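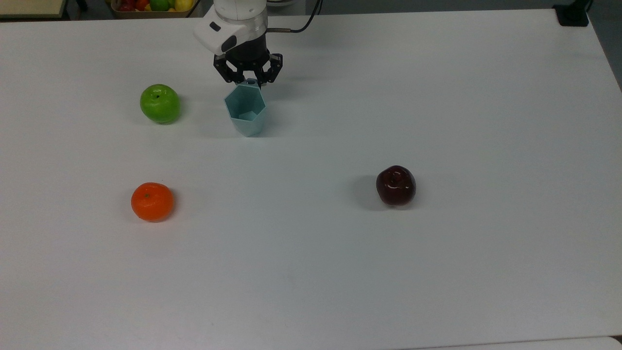
Chapter 2

Plain Things on a Plain Table

Clear a table. Put out a green apple, a mandarin and a cup with flat sides, and leave good gaps between them. You now have enough to keep you drawing for a month, and I mean that quite seriously!

In Chapter 1 we worked with lines and got used to holding the pencil loosely. Now we start on solid things that sit in light. I love this part of the course, and I still set it up for myself on slow mornings when I can't think what to paint. A white tabletop is a wonderful teacher - it shows every shadow, even the very pale ones that a patterned cloth would swallow up.

Fruit comes first. A shiny apple gives you a highlight, a small bright patch where the light bounces straight back at you, and it gives you the dark little dip at the top where the stem sits. Draw that dip as a curve, following the roundness of the apple, and the whole fruit will suddenly turn solid on your page. A mandarin looks as though it ought to be the same job in another colour, but try it and see. The skin is rougher, the shape is flatter, and the light spreads out more softly.

Then there is the cup. A round cup has a rim that you can draw as one smooth oval (we come to ovals in Chapter 4). A six-sided cup has corners, and each flat side catches its own amount of light, so you can see the tone change from one face to the next with a clean edge between them. Look inside as well. The inner walls of a pale blue cup may be lighter than you expect, nearly white in places, and most beginners make them far too dark.

Shadows need their own slow look. When Inês Correia first taught this lesson at the Skerneck evening class, she had us draw only the shadows for 40 minutes and leave the objects out altogether. I grumbled, and then I pinned the drawing over my desk, where it stayed until the following May.

What you will need for this chapter:

A soft pencil and a harder one
12 sheets of cheap paper
A pale cup with flat sides
Two or three pieces of fruit, at least one of them shiny
A white table, or a sheet of white card

Before you begin

Sit where you can look slightly down into the cup. Half close your eyes and find the darkest patch on the table, then the lightest. Make a small mark on your paper for each, and turn to Exercise 2.1.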